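**Grotwood – anyone been? guidebook makes it sound grim**

**birnwood_bus** · 11 replies

Every article is the same. Gray blocks, closed mine, done. But I heard three languages just buying bread there. Old songs too. Worth 2 nights?
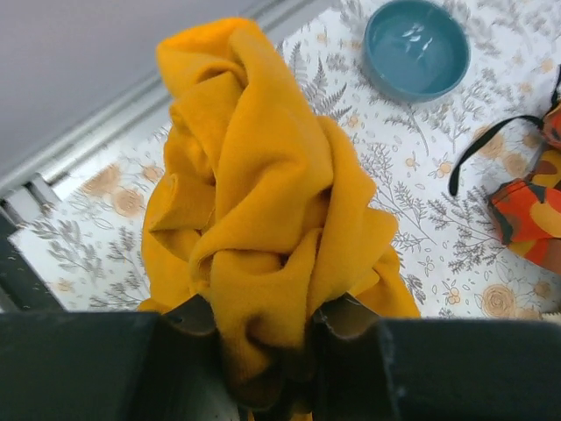

*yellow cloth, all bunched up*

**Greveo192**
2 nights is plenty. Museum's tiny, half the labels untranslated. Pretty overrated imo.

**birnwood_bus**
Untranslated is kind of the point tho??

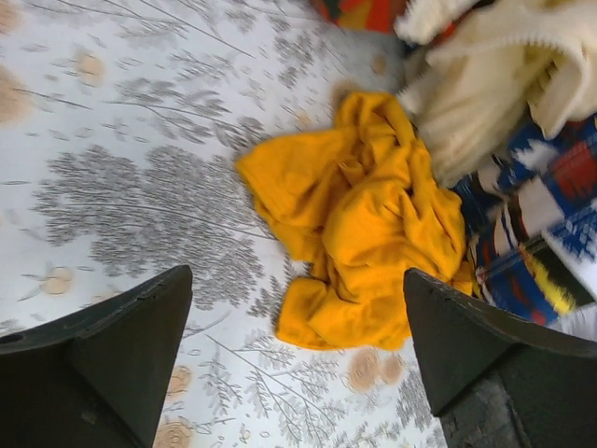 **Bognár**
*Thread starter, Borderlands board*

Disagree with Greveo. The museum is teh worst part, skip it. Go to the evening singing at the old school – 20 people, no tickets, everybody switches language mid verse. I went in February and stayed a week.

**Greveo192**
A week! In February. ok.

**birnwood_bus**
Booking 3 nights then. Is the singing every week or do I need to ask someboby?

**Bognár**
Ask at the bakery.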